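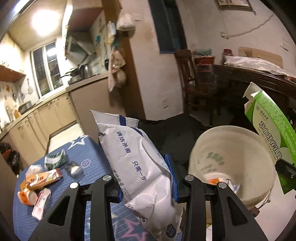

Session 9: Clearing the table, and what the wrapper claims

Household Management, evening section. Handout to keep. Bring it back in January if you are taking the second half.

Start with the packet. The Chinese on the white bag says, in blue, that it cleans and sterilizes (清洁杀菌) and that it takes only one step (只需一步). Students who read Chinese usually shrug at this. Students who don't usually ask for a translation and then believe it. Both groups should ask the same thing: one step of what, on which surface, for how long?

"Cleans" and "sterilizes" are separate claims. Cleaning takes dirt away. Killing germs is a different job, and grease or crumbs left in place get in its way. A product that says it does both at once may do both, a little. I would want to see the directions before I gave it credit, and the directions are rarely in the big print. A batch number tells you which lot a thing came from. It tells you nothing about how well it works.

Sorting the small stuff

The course manual (Zunen, our edition) still teaches the sorting rule it took from a 1938 housekeeping primer: everything on a table is food, tool or waste. Try it on the table with the star cloth. The green snack packet is food if there is anything in it. The clear plastic lid is a tool if you can find what it fits. The white wad, tissue or cotton, I would call waste without much debate. Then you get to the bottle or container lying on its side and the pink and white box, and the rule has run out, because you have to read a label or open something first.

So read first and sort second. It is slower. The manual says the whole table can be done in 2 minutes, and I have never seen a class manage it.

Basins

A big basin is the best thing in the house for carrying and the worst for storing. Small wrappers and scraps collect at the bottom and get rinsed into the next job. Tip it, look, empty it by hand. The Entili method tells you to line the basin with newspaper. I tried this for a term and got wet newspaper.

Torn boxes

Flatten them or use them. A box with its flap up invites people to put things in it, and after that it is furniture. The Nonden checklist has you keep any box "for possible returns." Fine, but a box torn open is a poor candidate for a return, and the checklist gives no date for letting go of it.

Kitchen side

Ladles and strainers on hooks: good for reach, bad near a stove if they are not used often, since grease settles on them. Kettle and pans on the counter: only the ones used daily. Trash bags come last on the Daverberg route, which runs from the table to the door. I have no quarrel with that, except that a full bag set down "for now" tends to get things put on top of it.

For next time (2 short tasks)

Copy out every claim on the front of one cleaning product at home. Beside each, write where on the package it is backed up, or write "nowhere."

Sort one table by the manual's rule and list what would not fit. Do not tidy the list.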